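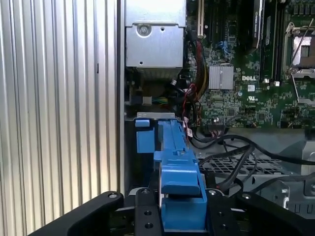
Issue 9, page 4

Inside the old Dell, by Lalit Yadav

I do love a desktop with its side off! You spend years with one of these humming away by your ankles and hardly ever see the green bit.

The blue plastic piece is a drive carrier, my favourite bit of the whole machine. The hard disk sits in one of these and the carrier slots into the case, and on a lot of office towers you don't need a screwdriver for it at all (bliss, if you've ever dropped a screw under a motherboard). There's a nice finned heatsink on the board too, a silver one, with the DELL lettering printed just to its right. And look at the red and yellowy-orange cables looping down past the board. I'm forever tucking that sort of thing out of the way and forever finding it back where it was.

Rekha Shakya wanted to know whether the blue means anything. On this sort of machine it usually marks the parts you're meant to get hold of, so clips, latches, carriers, that kind of thing. Once you know that, you start seeing it all over the place, and it makes the case a good deal less frightening to poke about in.
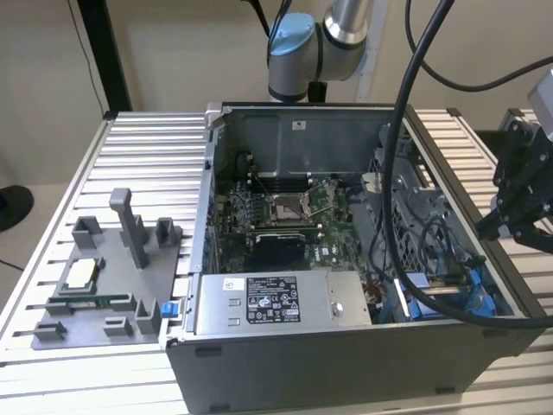 I always lay a tower flat on the bench before I do anything else, as it saves your back and the screws stay where you put them. The processor socket is empty with its bracket up, and I'd ask everyone to keep fingers well away from a socket like that, please. Naveen Nautiyal bent a pin in one last July and we still haven't let him forget it. The big silver box is the power supply, and that one stays shut, whatever you've watched online.

If you fancy having a go yourself, we're in the back room at Brarnbridge from 4 o'clock. Bring a cross-head screwdriver and something to put screws in (I use an egg box). Tea's on Rekha this month.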